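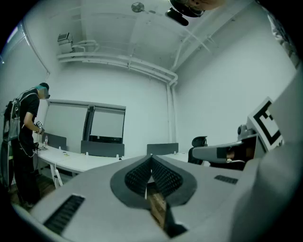
Ilthorpe, September

Cellano hand-held gripper, worn kit

The Cellano is sold as a pair of grippers with a backpack frame and harness. Marker cubes come fitted. Charge the pack to at least 80 percent before the first session.

Setup: put the harness on first and close both buckles, then run the cables down the side, clear of the elbows. Open and close each gripper 5 times to zero it. Wipe the marker faces with a dry cloth. Alcohol lifts the print.

Finger pads last up to 1000 grasps. Replace both together. Spare pads ship from Flukesmont in packs of 36, part no. Yip-2.

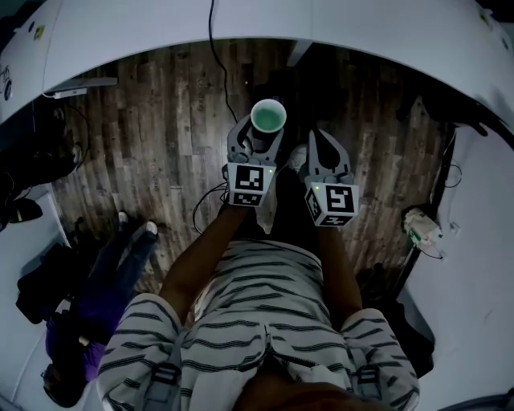
Mei-kuen Man writes that her left gripper lost its zero whenever the cable was pulled tight, and that rerouting it under the strap fixed it.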